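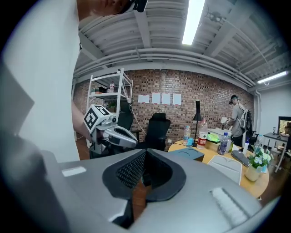 Gripper pair no. 4, Saturday checks.

24/07/2021

In at nine to go over the hand-held grippers before next week's runs. The left one has been giving bad tracking since the Kekero job, losing position for a moment whenever the wrist turns inward. I cleaned both jaws with alcohol, let them dry, and went over every screw on the housings. Two were loose on the left, both under the cube mount. That mount has a thin plastic foot and I have never trusted it. Put a drop of threadlocker on each and left it alone for coffee.

Then the jaw travel. I log it every 200 cycles and service at 1000. The right one is at 800, so it can wait. The left was overdue. Changed the pivot pins and used the Lalis grease, the thin one. Need to order more before November.

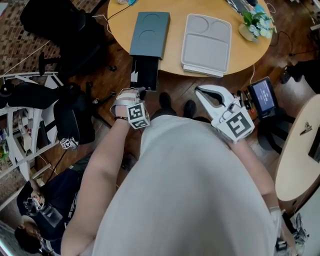 Cube alignment took the rest of the morning. The tracking only works if the cube sits square on its mount, and a degree or two is enough to throw the position off at the fingertips. I set it with the Polishchuk gauge, tightened, checked, backed off, and did it again. The gray tray with the two round recesses makes a decent target, so I wrote down a routine of touching each recess in turn and comparing the readings. First pass was off on the left hand by roughly 3 mm. Second pass was fine. The cables over the table edge still bother me and I want clips on them before anyone does a full day here.

Still to do: new straps for the left hand, a spare set of pins, and an email to Kurninitz asking if they make the mount in aluminum. Charged both units and wrote the new cycle counts on the sheet. Home by two.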